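Kitting tray

A kitting tray is a shallow, open container used to hold a set of small parts or goods while they are gathered, counted or placed in bags. Kitting trays are common in packing rooms, craft supply shops, repair benches and school storerooms. They are usually set out on a flat table within reach of the packer, and are often color-coded so that one kind of content is kept apart from another.

History

Trays of this kind grew out of the wooden sorting boards used in button and bead workshops. In Eltcombe, the firm Sönmez packed sewing notions from divided boards until the supervisor Ferhat Kocabaş replaced them with loose trays in two sizes. The change allowed a tray to be lifted and tipped directly into a bag, and the divided boards were gradually withdrawn. A later survey of packing rooms by Albane Chevalier recorded 36 tray patterns in use, most of them rectangular with rounded inner corners.

Color and layout

There is no general standard for tray colors. The Dronden system, named for the warehouse where it was first written down, gives one color to unsorted goods and another to goods that have been checked. Other packing rooms assign colors by customer or by day — a practice Beca Voyle criticized as difficult for new staff to learn.

Use with bags

Small mixed items are commonly transferred from trays to clear plastic bags, which allow the contents to be inspected without opening. 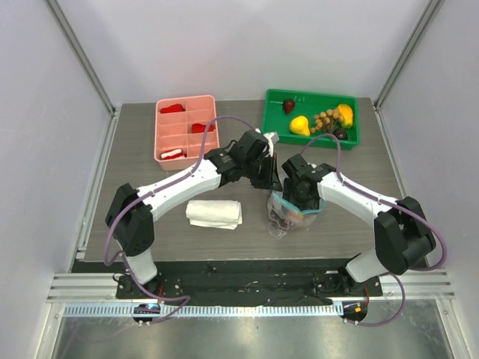

Bags may be closed by a zip, a heat seal or a folded label. Soft bags are difficult to fill when they collapse at the mouth, and packers generally open the bag fully before the first item goes in. Larger pieces are placed first and flat pieces are slid down the side. In a trial at Givano, 98 bags were filled from trays and checked by weight; Oğuzhan Aksoy, who ran the trial, found that most errors came from items left in the corners of the tray.

Care

Trays are washed in warm water with mild soap and dried before stacking. Cracked trays are normally discarded.

See also: Parts bin; Sorting board; Resealable bag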